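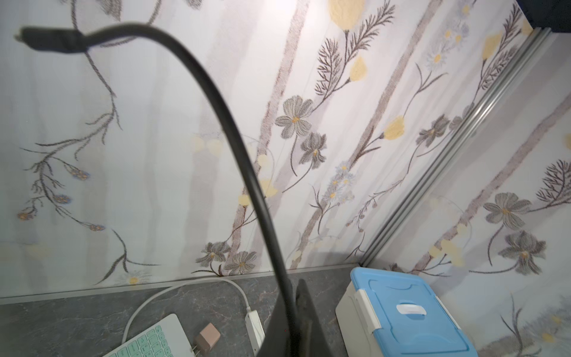
3.2 Tapete, Ecke, Leiste: Zur Oberfläche des möblierten Zimmers

Wer die Literatur zum möblierten Wohnen liest, könnte meinen, es bestehe aus Mietverträgen. Von Wänden ist selten die Rede, und wenn doch, dann von ihrer Dicke. Unser Korpus legt eine andere Gewichtung nahe. In den 801 Inseraten aus Kastau, die wir für diese Untersuchung ausgewertet haben, wird die Tapete häufiger erwähnt als die Heizung, und zwar mit einer Wärme, die man der Heizung bisweilen gewünscht hätte.

Das Vokabular der Vermieter ist dabei überschaubar. Muster sind »dezent«, auch wenn sie es nicht sind; Blumen sind »zeitlos«, was in der Regel ihr Alter umschreibt. Testa hat für diesen Sprachgebrauch den Begriff der dekorativen Nachsicht vorgeschlagen, und wir übernehmen ihn, obwohl er nachsichtiger klingt, als er gemeint war. Abbildung 4 zeigt eine florale Tapete auf hellem Grund, mit rindenartigen Streifen in Mauve, dunkelbraunen Zweigen und kleinen Blättern. Im Schema von Testa fällt sie unter »Zweig mit Streifen«, eine Klasse, die eigens eingerichtet werden musste, weil sich die Kodierer über den Vorrang von Zweig oder Streifen nicht einigen konnten.

Aufschlussreicher als die Fläche ist ihr Rand. An der Innenecke treffen zwei Bahnen aufeinander, die sich im Muster nur ausnahmsweise etwas zu sagen haben. Der Handel hält dafür die Abschlussleiste bereit, in der Abbildung silbern und schmal. Corrado Testa deutet sie als Eingeständnis des Handwerks, dass Räume keine rechten Winkel besitzen. Wir sehen darin eher eine Höflichkeit – die Leiste lenkt den Blick von der Stelle ab, an der jemand am Ende eines langen Tages aufgehört hat, auf den Rapport zu achten.

Die befragten Mieter teilten keine der beiden Deutungen. In den Interviews aus Grutent galt die Leiste überwiegend als etwas, woran der Putzlappen hängen bleibt. Eine Mieterin hatte sie nach eigenem Bekunden erst bemerkt, als wir danach fragten, und war seither ungehalten darüber. Solche Effekte der Erhebung auf ihren Gegenstand sind bekannt; dass sie bis in den Februar hinein zu Beschwerdebriefen führen, war uns neu.

Für die weitere Auswertung behandeln wir Muster und Eckabschluss als getrennte Merkmale. Die Korrelation mit der Miethöhe, die Russo für seine Stichprobe berichtet, ließ sich in Kastau nicht wiederfinden, auch nicht nach Ausschluss der Raufaser. Auf sie gehen wir in Abschnitt 3.3 ein, soweit sich über Raufaser etwas sagen lässt.

Abbildung 4: Florale Wandtapete mit silberner Aluminiumleiste an der Innenecke; davor Leuchte mit schwarzem Schwanenhals.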